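Home Docs Downloads Changelog Contact

# Jirkier Tabletop Pack – README

Hi, and thanks for grabbing the pack! I wrote this file for people who are thinking about using Jirkier in their own work and want to know what they're getting before they fill up a drive. I've been using it since December, first on the trial plan and then on the paid one, and I maintain this copy for our little group at Lamptey. So it's part data card and part review, and the opinions in it are mine.

## What it is

Jirkier sells simulated manipulation episodes. You pick a robot, a table and a bag of objects, and the service renders runs of the arm working over the table and hands you the frames plus the joint states. This pack is the Franka one, with the two-finger gripper. It has 1,128 episodes spread over 18 room layouts, and everything in it is rendered. If you need real camera noise, this won't give it to you, and you should look at Fasau (their stuff is real-world only, and priced like it).

## What's in an episode

Each episode folder has the frames, one joint state file, one gripper state file and a short text file with the instruction. The instruction is written in plain English and it's usually one sentence. I like that a lot – the last service I tried gave me template strings with the object name pasted in, and half of them had the wrong article.

The objects are an odd bunch. You get flat things, thin things, little rings, figurines on stands, and big dark blocky shapes that mostly seem to be there to get in the way. I was skeptical when I first scrolled through the list, but the mix grew on me. A flat plate on a white tabletop is a mean target for a gripper pointing straight down, and my old grasp model was terrible at it.

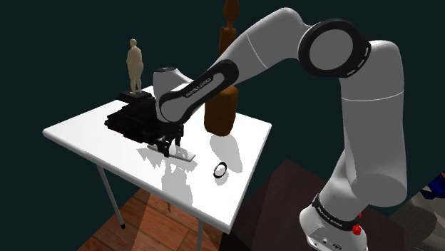
The other thing I keep running into is contrast. The tables in this pack tend to be bright and the backgrounds tend to be dark, so if your vision model leans on edges it's going to look smarter than it is. I mix in a second pack whenever I train (Gakiseo has a nice one with busy walls), and I'd suggest you do the same. Shadows are soft and I have no complaints there!

## Getting started

Unzip everything into one folder and keep the folder names as they are, the loader reads them. Then run the check script once. On my desktop it takes 31 minutes for the full pack, so start it before lunch. If it stops on a layout folder, delete that folder and download it again by itself.

You don't need a GPU for loading or checking. You do want a decent one if you plan to re-render from the scene files, and I'd skip that on a laptop.

## Things I like

- Joint states line up with the frames. I've checked a bunch by hand and haven't found one that drifts.
- The scene files are included, so you can move a light or swap a table and render again.
- Support answers. I wrote to them on a Sunday expecting nothing until the next day and had a useful reply that evening.

## Things that bug me

- Object names aren't consistent across layouts. The same figurine can be "figure", "statue" or "person_small" depending on the room. I have a mapping file in the extras folder, please use it.
- The stuff at the edges of the rooms, furniture and so on, isn't labeled at all. Fine for grasping, annoying if you want full segmentation.
- 5 episodes have empty instruction files. I left them in so the counts match what Jirkier lists, and the loader skips them with a warning.
- Billing is per seat. For a small group like ours that stings a bit.

## Would I pay for it again?

Yeah, I would, with that second pack on the side. It's good for pretraining a grasp policy and for testing whether your pipeline runs end to end. I wouldn't ship anything to a physical arm on this alone – ours needed real episodes on top before I was willing to stand near it.

## License and sharing

The Jirkier license lets you train on the episodes and publish results. It doesn't let you pass the raw files around, so please don't copy this folder outside the group. The check script, the loader and the mapping file are mine and you can do whatever you want with them.

If you find another broken folder, add it to KNOWN_ISSUES in the extras folder with the layout name and the error you got.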